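Home Help Board > Floors and Carpets

Shiny spots on striped gray carpet, is it damage or only light?

Posted by Tharun Chacko
February 21, 2026

Hello all. I moved to an apartment in Dornville last July and the main room has a gray carpet with long streaks in it, light gray and white and a darker one like charcoal. It is short and quite hard under the foot. In the afternoon I see some places on it which shine very much, like small glitter, and next to them the carpet is dull. I tried to brush it with a dry brush, and after this it seemed to me the shine became bigger, but I am not sure.

My landlord keeps 70 dollars from the deposit for every stain, so I want to know before I put water or any product. Can it be old soap from a former cleaning? Or the fiber is melted from an iron or a heater? I don't have the paper of the carpet and I don't know the material. I have vacuumed it two times this week and no change. Thank you for any advice.

Satish Marar

Just rent a machine from the supermarket, it takes everything out. I paid 40 for one day.

Halima Nyamweya

Please don't begin with the machine. If there is old soap inside, a lot of water will bring more of it up, and then you must rinse several times.

I have the same kind of carpet in my sewing room and I was worried in the same way. First do a test with the light. Close the curtain on the window side and look again from the other side of the room. If the shiny place goes away or moves when you move, it is only the light on the fiber. Many synthetic carpets do this, and the streaked ones do it more, as the pale lines give back more light than the dark ones.

If the place stays where it is with the curtain closed, touch it with the back of your hand. Melted fiber is hard and a little sharp, and it catches on a sock. Soap is sticky, and the carpet there becomes dirty faster than the rest. For soap you can take a white cloth with warm water only, press it, don't rub, and look if the cloth becomes gray or makes foam. Repeat with a clean part of the cloth. Let it dry one night before you decide anything. Wet carpet always looks darker and you will be afraid for no reason.

For the brush, go always along the streaks and never across. When you brush across, the fibers lie in different directions and you make new shiny and dull places yourself. I think this is what happened to you. Vacuum slowly along the streaks, five or six passes, and it should become more even.

About the landlord, I would send him a message now, before cleaning, with the date. In my old place in Rerkisia they asked me to pay for a mark that was there before me, and I had nothing to show.

My floor, with the sparkle on the gray streaks. The curtain was open, and I have not washed this part.
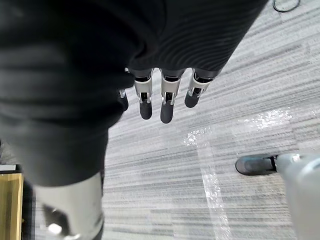
Ramiro Arroyo

I agree with most of this, but I would not use warm water before you know the material. If there is wool in it, take cool water and very little of it. You can pull one loose fiber from the edge near the door and ask in a carpet shop, they usually can tell you what it is. Also look under the sofa or in the closet, where people don't walk. If the shine is the same there, it came like this from the factory and I would leave it alone.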